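# About Jidwood

Jidwood writes control and perception software for robots that work with both hands in ordinary rooms. We don't build arms, hands or legs. Our customers already have those, or buy them from someone else, and come to us when the hardware moves well on a bench and poorly in front of a cupboard.

The company was started by Ľubica Sokol and Kvido Vlček. Ľubica came from motion planning and still owns the planner. Kvido came from camera calibration and runs perception. There are six of us on the engineering side, and everybody takes a turn on the test floor.

## What we make

**Gullico** is the controller. It runs the arm and finger loops at 500 Hz and accepts position, velocity or contact targets per joint group. Finger targets can be changed mid-motion without stopping the arm. Log files use one clock for every sensor, so a wrist view and a joint trace can be lined up without hand editing.

**Durrani** is the perception layer. It takes head and wrist cameras together and returns object poses with an uncertainty value for each axis. Glossy surfaces get their own treatment: streaks of reflected light are masked before edges are fitted, and printed labels are used as a second source of orientation when enough of the lettering can be read.
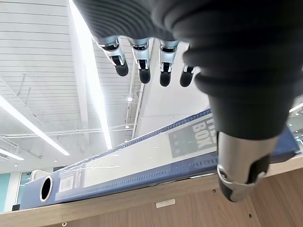
*Wrist view over a file box on the counter. Label lettering and the round finger hole are both candidate features for the pose fit.*

Office supplies are a large part of our test set. A file box is long and rigid, with one broad face and a spine, and a small error in yaw becomes a large error at the far end. The wrist camera also has to cope with the robot's own hand covering part of the object. Durrani carries a model of the glove and fingers for this purpose and drops those pixels from the fit.

**Mundetti** is the planner. It treats a cabinet as a set of volumes joined by hinges, with open doors kept in the collision model at their measured angle. Both arms are planned in one problem. This is slower than planning them one after the other — on our current hardware a two-arm solve takes 246 ms — but it removes most of the cases where one elbow blocks the other.

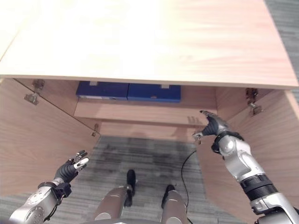
*Head view of the open cabinet, two blue items on the shelf and the right hand open at the free end.*

Shelf work puts most of the load on the last few centimetres. The overhanging top hides the back of the shelf from the head camera, and the fingers have little vertical clearance. Mundetti plans the approach with the hand already shaped for the grasp, then hands over to Gullico for contact. Free shelf space is tracked as its own quantity, so that put-away and retrieval use the same map.

## How we test

Each release is run on the full stack in simulation and then on the floor. Simulation catches regressions in timing and reachability. It is less useful for cable drag, bright overhead lighting and finger contact, and we don't sign off on those without real runs.

A failed run is kept with its logs and tagged by layer: control, perception, planning or setup. The tag is assigned by someone who didn't write the code involved. Setup faults are fixed in the tooling where possible, usually with a check that refuses to start the robot until the calibration is current.

We ship two major releases a year. The June release added per-finger contact thresholds and a new replay viewer. Minor fixes go out as needed, with a changelog that lists known faults as well as closed ones.

## Working with us

Most projects begin with a review of recorded logs. We need joint states, camera streams with timestamps, and the robot description file. If the timestamps come from separate clocks, tell us at the start — we can usually recover the offset, but it adds work.

Licences are per robot and include all three packages. Source access for Gullico is available to customers who maintain their own hardware drivers. Durrani and Mundetti are supplied as binaries with a documented interface.

Technical enquiries go to Kvido for perception and to Ľubica for everything else.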